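Clarach Notes » Standards and Practice

Working rules for household manipulation trials

7 November 2023

Since May, the trials carried out under the Skernus project have followed a single written set of rules. Several readers have asked for them. They are set out below in shortened form, with remarks on the points that have caused the most disagreement.

The rules apply to any session in which a robot handles ordinary objects in a furnished room. They do not replace the manufacturer's safety manual, which must be read first and kept within reach of the operator.

Before a session, the operator shall confirm that the emergency stop works. The test is done with the arms powered and the grippers empty. A stop that was tested yesterday is considered untested. Joint speed is limited to 13 percent of the rated maximum for the first run of the day and may be raised only after 3 clean runs in a row.

Objects shall be placed as people leave them. A bottle may stand or lie on its side, and a bag may be left on the carpet. Operators had a habit of turning labels to face the robot and squaring items to the table edge. The Ondieki checklist, on which our own was based, permits this practice. Ours does not.

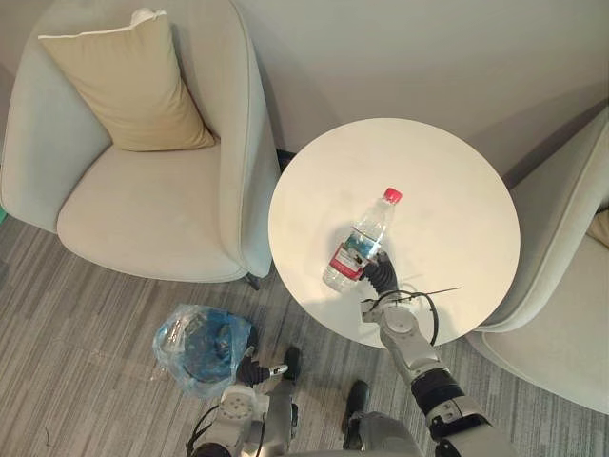 Gripper at the bottle, side table between the two armchairs.

Cables require separate attention. Any cable that runs along an arm shall have enough slack for the full range of the wrist, and the operator shall check its path against table edges and chair arms before motion begins. If a cable catches, the run is stopped and recorded as a cable fault. It is not to be freed by hand while the arm is under power.

Each run receives one line in the log, including runs that were stopped early. Of the last 100 lines reviewed, 96 were complete. The remainder lacked a reason for stopping, and those runs were removed from the results. This may appear severe, but a partial record cannot be compared with anything.

Persons in the room shall stay outside the reach of both arms, including an arm that is lowered or idle. The Zunder draft treats an idle arm as safe once it has been still for a set period. I do not agree with that wording and have written to say so.

A revised text will be posted when the section on glassware has been settled. Comments on the cable rule are welcome in the meantime.

Filed under: rules, home robots, record keeping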